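Filed under: Robot arm, Grippers, Bench notes

Two grippers, one arm, and a lot of cubes

August 10, 2020

I have had the Sperling gripper on the arm since last October and never properly liked it. It does the job on big, square things and gets worse from there. When Sadia Sandhu offered to lend me her Mestus for a few weeks I said yes, mostly to find out whether my trouble was the gripper, the controller or me.

This post is what I found. It is a home setup in Wakmont, on a table next to a window, so please don't read it as a lab test. I ran the same jobs with both grippers, same arm, same controller, same camera position, and wrote down what happened.

The two grippers

The Sperling is a parallel gripper. Both fingers move straight in and out, and the gap is easy to work out because the motor count maps directly to millimetres. The fingers are printed and the pads are thin rubber that I replace when they start to peel. I paid $349 for it, which felt like a lot and still does.

The Mestus closes on a linkage, so the tips swing a little as they come together. The tip height changes as it closes, and if you don't allow for that you will either grab air above a small object or press into the table. Sadia warned me about this when she dropped it off. I forgot and pressed into the table on my very first try.

Mounting took an evening. The bolt pattern on the Mestus doesn't match my wrist plate, so I printed an adapter. The first one flexed. The second one had thicker walls and was fine. The cable is also shorter than the Sperling's and I had to reroute it along the upper arm, with a loop of slack at the elbow. If you do the same, drive the arm by hand through its whole range before you power anything.

The controller

I left the Greltach controller as it was. It can drive either gripper if you change the profile, and the profile is just a text file with the limits, the current cap and the closing speed. I started the Mestus on the same current cap as the Sperling, and that was too high. You could hear the motor strain when it closed on something hard. I brought the cap down in small steps until the noise went away, and the grip was still plenty for a cube.

The one annoying thing with the Greltach is that it doesn't reload the profile on its own. You have to restart it. I lost most of an afternoon changing numbers that were having no effect at all, and I have now written RESTART on a bit of masking tape and stuck it to the lid.

Friederike Grube asked in the comments last time whether I use any force sensing. I don't. I watch motor current and call it a grasp when the current goes up and stays up before the fingers reach fully closed. It works for rigid objects. For a sponge it is useless.

The camera

One camera, fixed, looking across the table. I considered moving it to the wrist but I wanted this comparison to be about grippers, and changing two things at once is how I ended up confused in the first place.

The background matters more than I expected. The speckled grey counter behind the table is shiny, and on a bright morning the reflections in it were enough to throw off the colour masks. Drawing the curtain helped a great deal. After that I stopped fiddling with exposure and locked it. The scuffs on the tabletop didn't cause any trouble. I'd set a minimum blob size early on and small dark specks fall well under it.

The hardest thing for the camera was telling the bin from the objects. The bin is a salmon pink, and anything in the pink to red range sits close to it once the light changes. I ended up masking out the bin area completely and treating its position as known. It doesn't move unless I bump it - and I did bump it, twice.

The job

Cubes start in a loose row near the back of the table, bin on the right. The arm goes to a cube, closes, lifts, carries it across and lets go over the bin. I put the cubes near the back on purpose, with the arm stretched further than it likes, as that is where my old results were worst. Between runs I put everything back by hand, without using a template, so the positions vary a bit.

I also tried a yellow and black push button lying on its side. It is a much nastier object than a cube. The cap is round, the body is square, and there is no obvious pair of flat faces to aim for unless you come at it from the correct angle.

I did 38 attempts with each gripper on the cubes. A good pick meant the cube ended up in the bin without me touching anything. The Sperling managed 23. The Mestus managed all but 2, and both of those were on the far left green cube, where the arm is at an awkward angle.

I was surprised by the size of the gap. Looking back through my notes, most of the Sperling failures were the same failure: one finger touched the cube before the other and pushed it sideways. The tips on it are wide, and at full stretch the wrist is never quite square to the cube. The Mestus narrows down toward the tip, so there's more room on either side for being slightly wrong.

The push button was closer. Neither gripper was reliable. Picking it up by the black body worked more often than going for the cap, with either one. I didn't keep a proper tally because I kept changing the approach angle partway through, and the numbers wouldn't have meant anything.

Both setups, the gripper over the cubes and then with the button out on the table:
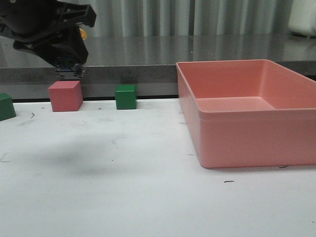
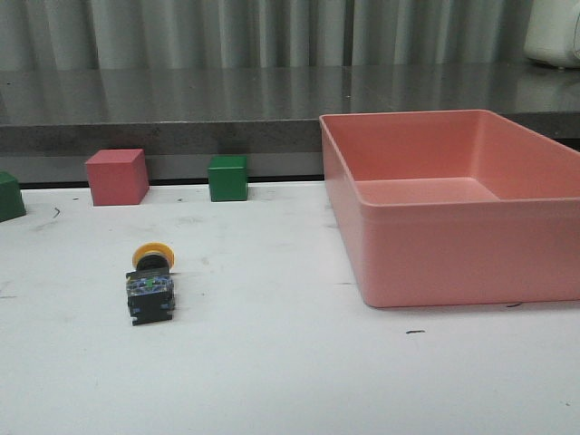
What I'd change

First, the approach height. I had it set as one number for every object, and that makes no sense with the Mestus. It needs to know how wide the object is so it can work out where the tips will be when they meet the sides. I've got a small lookup table for this now and it is ugly but it works.

Second, the bin. A different colour would save me the masking. Sabine Hamann has a stack of plain grey ones at her shop and I'll pick one up next time I'm over that way, although grey in front of a grey counter may turn out to be its own problem.

Third, I want to put narrower fingers on the Sperling and run the same cubes again. If the wide tips are the main reason it did badly, then a couple of printed parts might fix most of it, and I'd sooner do that than buy another gripper. I have a draft of the finger shape. It still needs somewhere for the rubber pad to sit.

The Mestus goes back to Sadia at the end of the month. Before then I'd like another go at the push button with a fixed approach angle and a proper count. If anyone has a profile file for the Greltach with a slower closing speed near the end of travel, please post it in the comments, as mine goes from fast to stopped with nothing in between.

Last updated: added note on restarting the controller

Shares: 23 | Leave a comment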